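Subject: Re: [makari-house] Markers and cups for the shared tables
From: Clyde Lindgren
To: makari-house list

Before I get to Isla's questions, the marker and the cup are back on the white table by the gray wall.

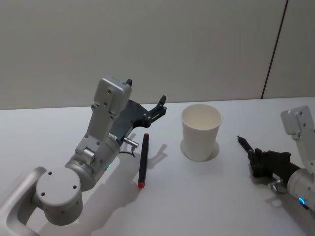
1. Markers

On Wednesday Isla Menzies wrote:

> Can we settle what stays out on the white tables? Last week I went
> to label my boxes and found four markers, three of them dried up, and
> one that was permanent and should never have been near the sign-up
> board. I also threw away a paper cup that I think had somebody's
> screws in it. Sorry if they were yours. My questions:
>
> - Which markers do we buy, and where do the spares live?
> - Are the paper cups for drinking or for parts?
> - Does anyone mind if I wipe everything down on Fridays?
>
> Isla

We have been buying whatever was cheapest, which is how the permanent ones got in. I would like to stick to one kind for the tables, black, and keep the permanent ones in the shipping drawer with the tape. Dimas went through the drawer and the windowsill and tested everything on scrap cardboard. He kept 14 that write properly and threw out the rest. The good ones are in the top tray of the Murus cabinet, lying flat. Please put them back flat too. Standing them tip up in a mug is what dried out the last batch, or at least that is Dimas's theory and I have no better one.

One marker per table. If yours is dead, throw it in the trash and take another from the tray. Don't put it back for the next person to find out. If the tray gets down to three or four, write to the list and I will add them to the next order.

If you need to write on plastic bins, get a permanent one from the drawer and return it the same day. The ghost of "HOLD FOR FIKRI" is still on the sign-up board from the spring. Rubbing alcohol took off most of it.

2. Cups

Both, I'm afraid, and I know that is the problem. The white paper cups come in a carton of 500 from Zapata and they are too handy not to use for small parts. I don't want to buy a second kind of container when we have most of a carton left.

What I suggest is this. A cup with parts in it gets a name and a day written on the side before it is put down. A cup with nothing written on it can be thrown away by anyone, at any time, whatever is in it. Drinks stay on the counter by the sink. That last part is already the rule on the sheet by the door, and Branislav has reminded me that I break it more than most people.

Isla, the screws were mine. There were 20 of them, short M3s, and we have more. Don't worry about it.

Fikri asked separately if we could go to washable cups for drinking. I am for it. We have nine mugs in the cupboard and people could bring one from home. Somebody would have to wash them, though, and the last time we tried it the sink filled up by Thursday. If you want to take that on, say so on the list and we can try it through June.

3. Wiping down

Yes please, and thank you. Warm water and a drop of dish soap is enough for the tabletops. They have a matte finish and the scouring pads leave shiny spots. There is one already on the table nearest the window - that was me with a pad and some dried glue. For marker, use alcohol on a paper towel, then go over it with water. Leave the walls alone unless something has been spilled on them.

If you are coming in on a Friday, anything you want kept should be off the tables before noon. I'll put a tray on the low shelf for strays. It gets emptied at the end of the month.

4. Ordering

The Preltari invoice for last quarter was $177, mostly tape and labels. I'd like to keep it near that. Send me anything you need before I place the order, with the part number if you have it. "The good tape" is not enough for me to go on, as there are now two of you using that name for different tapes.

Branislav, do you still have the second key to the Murus cabinet? The one on the hook only opens the bottom half.

Clyde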